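Memdale Neighbors Forum > Public Safety > Police scanner going silent in the new year?

porchlight_79
30 Dec 2018
Has anyone else been following the business with the police radio? For those who missed it, the Memdale department wants to scramble all of its radio traffic, so those of us who listen at home will hear nothing but static. I've had a scanner going in the kitchen for years and I'm a little heartbroken, I'll admit it. When they had that standoff over on Seixas Avenue in October, the scanner was how I knew to keep my kids inside, and the text alert came through 50 minutes later, when the man was already in custody. I do understand the officers' side and I don't want anybody hurt. I just wish they'd asked us first.

gravel_and_grace
Oh, I'm with you on this one, neighbor. My late husband and I used to listen together in the evenings, and half the time it was loose dogs and somebody's smoke detector, but you felt like you knew the town.
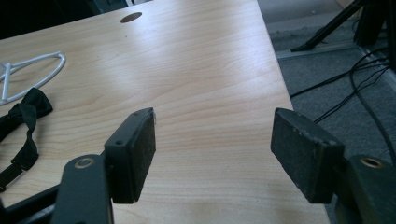
The petition is up to 3,648 names, which for a place our size is really something! I have the paper copies at home if anyone would still like to sign, and I'm happy to bring one to you if you don't drive. I'll set it all out on the pale wood desk, the one with the little round cable hole near the back, where my scanner cord will go if I ever get organized. Just send me a message and we'll find a time, and please don't feel you have to rush off afterward, I always have coffee on.

second_shift_dad
I'm going to disagree, and I hope I can do it kindly, because I know a lot of you from the ball fields. My brother-in-law is an officer (not here, over in Estosar) and they had a burglary crew up there listening in on a phone app the whole time. Every time a car got sent, they were out the back door. Officers also read out people's birth dates and license numbers over the air, and sometimes medical things. I wouldn't want my mother's fall in the bathtub going out to the whole county.

porchlight_79
That's a fair point about the medical calls and I hadn't thought about it enough. But couldn't they put just those on a private channel and leave regular dispatch open?

hiter_road_regular
They could, and some towns do. I went to the meeting, and the chief said one more channel would mean more work for dispatch, and that was pretty much the end of it. What bothers me is the standoff. We live two doors off Hiter Road and there were officers with rifles walking behind our garage, and all we ever got from the department was a statement four sentences long. If the reporters can't listen either, then all we know is what we're told. 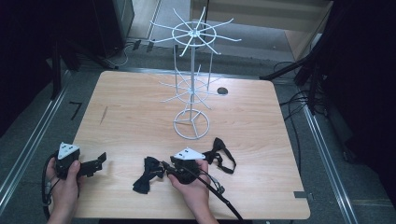
And I say that as someone who likes our officers very much. The young one who came to our door that night was as polite as could be and came back the next day to see how my wife was doing. It's the people upstairs I'd like to hear more from.

second_shift_dad
No argument about the statement, it was thin. I'd sign something asking for better alerts tomorrow. I won't sign to keep the radio open, though.

gravel_and_grace
Then maybe we need a second sheet, dear! I'd be glad to write one up. What would you want it to say — a time limit on the alerts, something like 10 minutes?

second_shift_dad
Ten sounds right to me. And a plain written account within a week whenever somebody gets hurt, officer or not.

hiter_road_regular
I'd sign both.

porchlight_79
Same here. I'll come by for the coffee too, if the offer's good for people with two noisy boys in tow.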